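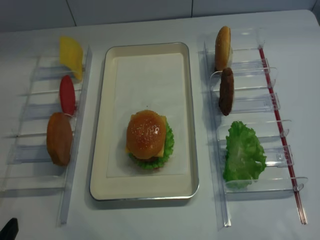

Jakville, Dec 22, 2024

Ticket 765: Tray liner and cable slack on the burger cell
Opened by: Yanling Cao
Assigned to: Dušan Lazarević
Status: Open, waiting on draft text
Product: Lightfoot cell setup rules

Yanling Cao wrote:
First off, the new setup rules are great to work with! The whole team reads the same page now and the morning check is down to 15 minutes. I do have two things that the rules leave open, and I'd love to get them settled before we start the long run of 3,000 cycles.

The first is the paper liner. Rule 4 says "tray clear and in position" and stops there. One of our shifts takes "clear" to mean no paper, the other puts a sheet down every time, flat and with the cream border showing all the way around. Both can point at the rule and be right. Which do you want?

The second is cable slack. I can't find a limit for it anywhere.

Dušan Lazarević replied:
Good catch on the liner, thanks. "Clear" was meant to cover stray ingredients and tools, and I never thought about paper when I wrote it. Either setup is fine with me as long as it stays the same for a whole run and goes in the log. Please add a line at the top of each log, "liner: yes" or "liner: no". If a sheet goes in, it has to lie flat, with no corner up on the rim.

Could you send me more on the cable? Where does it hang when the arm is reaching in over the tray?
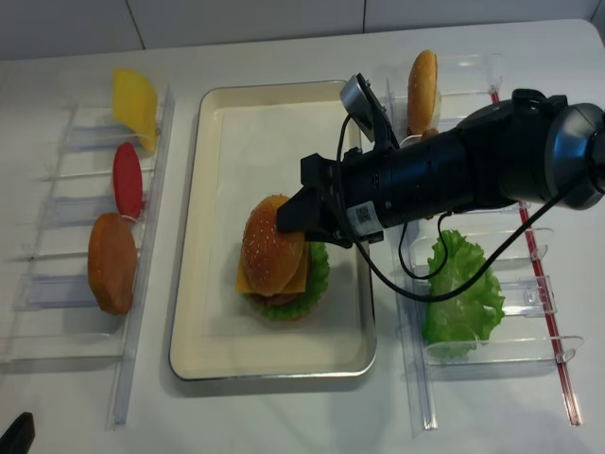
Yanling Cao replied:
Cable routing gets one sentence in the rules, "secure all cables before power-up", and we do follow it. The trouble is that a cable can be secured at both ends and still have a lot of belly in the middle. With the gripper up against the top bun, ours comes down over the right rack and across the lettuce before it goes back up to the joint. I'd call that a fail, but I can't find the words in the rules to fail it with. Yiran Zhong suggested checking the slack at full reach as well as at the home position, and I really like that idea – it's quick and it needs no tools.

Dušan Lazarević replied:
I like it too. Proposed wording for Rule 7: "With the arm at its farthest working reach, no cable may touch or hang over a rack, the tray or any ingredient." Check it with the arm stopped and everyone's hands out of the cell. If it fails, power down before you re-clip anything.

Rania Zaki is going through the text for Larnora, and the Rernow office needs a copy too. Please hold the long run until the cable passes the new wording.

Yanling Cao replied:
Perfect, holding. Yutong Zeng will re-clip at the wrist and I'll add both checks to our sheet. Can you send the final text as plain text so I can paste it straight in?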